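Small Frames, Big Difference: Tips for Your Craft Table

I love little framed boards! They're cheap, they're quick, and one of them can wake up a whole shelf. I've been making them for seven years now and still get a kick out of every one.

Clear the table first
Give yourself a wide, flat spot to work. Two tables pushed together are wonderful - you get room to turn the frame any way you like. Keep the piece on one side of the seam so it lies flat while you work on it.

Pick a light border for a dark panel
Pale wood around a deep gray-brown is my favorite pairing, and it looks good in just about any room. A panel with some texture to it is even better! 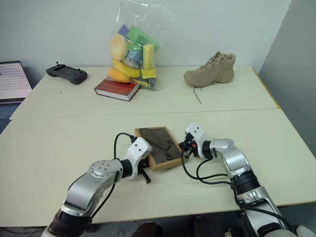
Dust the corners
Use a dry, soft paintbrush and work from the corners out. Wipe the wood with a barely damp cloth, going with the grain, then let it dry before you hang it.

Sand lightly
Rough edge? Wrap a scrap of fine paper around a cork and take a few easy strokes. Stop and feel it with your thumb - you'll know.

Hang it low
Small frames get lost up high. Try one just above a shelf, or lean it against a stack of books and move it whenever you feel like a change!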